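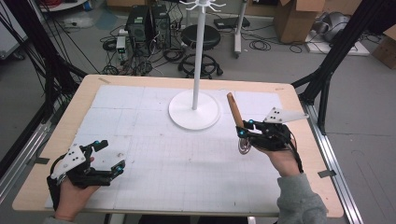

Gilles Renaud 认为，挂放任务的示教不应再按条数验收，应改按起始位姿的覆盖情况验收，现有数据里起点过于集中，条数再加一倍也补不回来。Ailsa Gunn 不同意全部改掉，条数仍是排班和结算的依据，建议两项并行，覆盖情况作为否决项。会议采纳后一意见，见决议 1。

Haldale 示教数据采集组 例会纪要
日期：3月5日，星期日
地点：Brustham 二层会议室，部分人员远程接入
主持：Ailsa Gunn
记录：采集组轮值

一、上次遗留事项

1. 左右手时间戳对齐。已改为由同一时钟源触发，离线检查脚本并入 Pekell 处理流程。旧批次不再重跑，只在元数据中加标记字段 sync_legacy，训练侧自行决定是否使用。
2. 指尖磨损件更换。备件已到，更换记录写入设备表。更换后须重新做一次开合行程标定，未标定的设备所录数据一律退回。
3. 任务说明书改版。第二版已发，仍有两处措辞与操作员实际理解不一致，见第三项讨论。

二、数据现状

本期挂放任务共提交 3502 条，经自动检查和人工复核后入库 2302 条。退回的数据中，单列出 164 条为标识点遮挡导致位姿解算中断，其余为任务未完成、起止段切分错误、手部静止过长等原因，明细放在共享目录，会上不逐项过。

Gilles Renaud 提出，遮挡类退回集中在双手靠近的阶段，尤其是一只手持物、另一只手去扶立杆时，两块点阵板的朝向相互影响。建议操作员在扶杆时让辅助手从外侧进入。Ailsa Gunn 要求先拿小批量对比，不要直接写进说明书，以免把动作约束得过窄，策略只学到一种进手方式。

自动检查中的静止时长阈值偏严。操作员对准挂钩时会有停顿，这类停顿属于有效动作，目前被部分误判。处理办法：静止判定只作用于首尾两段，中段停顿保留，不裁剪。

三、采集规程讨论

1. 起始位姿。带弹簧或钩件的圆柱类物体，目前多数从台面同一区域拿起。今后按台面白板上的网格分区，每个分区须有示教，分区内朝向随机，由提示程序给出，操作员不自行挑选。立架底座位置同样按分区变动，每组录完移动一次。
2. 空手一侧的处理。单手即可完成的步骤中，另一只手是否需要入画，各操作员做法不一。训练侧的意见是保留自然状态，但张开的夹爪不得贴近持物手，也不得中途退出视野再进入。退出视野者按中断处理。
3. 夹持点。说明书原文为“夹持物体中部”，操作员理解分歧较大，有人按几何中部，有人按重心。改为“夹持后物体不在爪间转动即可”，不再规定部位。夹持点的分布由后处理统计，缺哪一段再补录。
4. 失败与恢复。Gilles Renaud 要求保留一部分带恢复动作的示教，即对准失败后在同一条内重新对准并完成。此类数据单独打标签 recover，不与一次完成的数据混放。掉落到台面以外的不算恢复，直接作废。
5. 语言标注。每条附一句任务描述，由标注员看回放后填写，不允许批量复制。描述只写动作和对象，不写结果评价。标注员与操作员不得为同一人。

四、与 Fajardo 的数据交接

Fajardo 方面要求统一坐标系原点。我方现以台面中心为原点，对方以左侧夹爪初始位姿为原点。议定由我方在导出时同时写出两套变换，原始数据不动。字段名沿用我方命名，对照表由 Gilles Renaud 提供。

对方另问能否提供原始图像。Ailsa Gunn 答复，可提供头部视角图像，须先过一遍人脸和屏幕内容检查，检查未完成的批次不外发。

五、设备与场地

采集台两侧支架上的线缆走线须重新固定，垂下部分不得进入双手活动范围。台面白板的接缝处胶带每周检查，翘起即换，更换后核对网格位置。转椅与台面之间的通道录制时保持畅通。

夹爪绑带松紧由操作员自调，每录完一组检查一次。有操作员反映长时间佩戴后手背不适，单次连续录制时长暂按现行规定执行，下次例会根据反馈再议。

六、决议

决议 1：挂放任务验收采用条数与覆盖双指标。下一期条数目标为入库 2000 条，任一分区无数据的批次不予验收。
决议 2：静止判定按第二项所述修改，由 Pekell 流程维护人员更新，更新前的退回数据重新过检一次。
决议 3：说明书第三版并入夹持点、空手一侧、恢复标签三处改动，进手方向暂不写入。
决议 4：外侧进手小批量对比由 Gilles Renaud 负责，输出遮挡中断比例和完成时长两项指标。
决议 5：双坐标系导出在下次交接前完成，先以一个小批次试导，对方确认后再全量导出。

七、未决事项

恢复类数据在训练集中的混合比例，待首轮训练结果出来后再定。
双手传递任务是否在 7 月立项，取决于挂放任务的覆盖情况，本次不作结论。
提示程序随机种子是否写入元数据，Ailsa Gunn 倾向写入，存储格式待确认。

纪要如有出入，请直接在共享文档中批注，勿另发邮件。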